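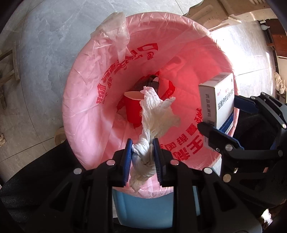
Figure 8. Two-handed disposal task, left gripper over the bin with a paper towel, right gripper with a medicine box.

5.3 Recording the trash task

Now for the fun part! Trash makes wonderful training material: a twisted paper towel gives way when you squeeze it, a box stays stiff, and the Farix model needs plenty of both. Plan on 70 good episodes per home before you move on to section 5.4.

1. Put the bin on the floor where you can reach over it with both grippers. Any liner will do — printed, plain or wrinkled.

2. Set out your items within arm's reach and mix soft things with stiff ones.

3. Squeeze each trigger fully once, then let go. Wait for the double beep.

4. Press the left thumb button to start the episode.

5. Pick up one item in each hand. Grip paper near the middle so that both finger pads have something to bite on. Hold boxes lightly.

6. Bring both items over the opening, pause for a beat, then release them one at a time. Switch which hand goes first as often as you like. Variety is great here!

7. Press the thumb button again to save.

NOTE: Leave earlier trash in the bin between episodes. A bin that slowly fills up teaches the model far more than one that always looks the same. Uriel Escobar's 125 kitchen episodes went in exactly this way, and they're still a favorite test set of ours.

NOTE: Fumbled a drop? Keep going and pick the item up again. Recoveries are gold.

CAUTION: Do not use glass, blades or anything dripping. Liquid can get under the finger pads.

CAUTION: Keep fingers clear of the gripper joints while the trigger is moving.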